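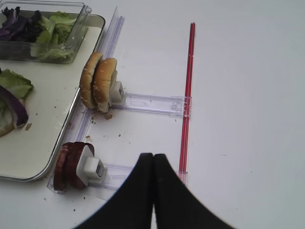

Can a small bank take deposits from a licensed cannabis shop without a dedicated compliance team?
Usually one trained person can carry a small book of these accounts, if the file work is done up front. The limit is review time per account, and that depends on how clean the intake was.

Notes from moving our intake to Skestex follow. Posting in pieces.

1/ Starting point: 518 open business accounts, a small share of them cannabis-related. Those few took up most of the review hours. Each one had a paper folder, a spreadsheet row and a separate license check done by hand.

2/ First job was sorting. We split them into plant-touching (growers, processors, retail) and indirect (landlords, packaging, lighting). The indirect group had never been tagged. One landlord in Tredonside had been getting rent from a dispensary the whole time, coded as general real estate.

3/ License data. Skestex pulls state license status nightly. It matches on license number, so a typo at intake means no match and no alert. We now key the number twice, by two people. Slow, but the mismatches stopped.

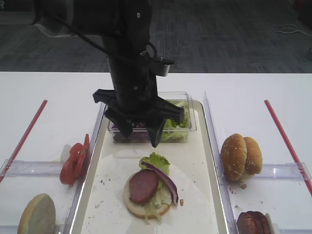 4/ Expected activity comes next. At onboarding the owner gives a monthly cash figure, and the monitoring compares deposits to it. Owners guess low. If the figure is stale, every good month throws an alert. We reset it each quarter from the point-of-sale export.

5/ Sales export vs. deposits: our tolerance is $300 per day per store. We tried $100 first. Tips, float and rounding on tax put nearly every store over it.

6/ Vendors. Plastska exports a plain CSV with one row per ticket. Edwards gives a PDF summary by shift, and someone has to retype it. If you are about to open an account for a shop on Edwards, price that labor into the monthly fee.

7/ Reports. A marijuana-related business still needs suspicious activity filings on a continuing schedule, even when nothing is wrong. Put the due dates in the system on day one. We kept ours in a shared calendar and missed the handoff when a desk changed.

8/ Fees. We charge a flat $570 a month for retail and less for indirect. The flat fee is easier to explain than one tied to deposit volume, and it does not move when a store has a strong August.

9/ Still open: how to treat an owner with one licensed store and one hemp store under the same LLC. Currently two accounts, two files, one reviewer. Will post the checklist when the wording is settled.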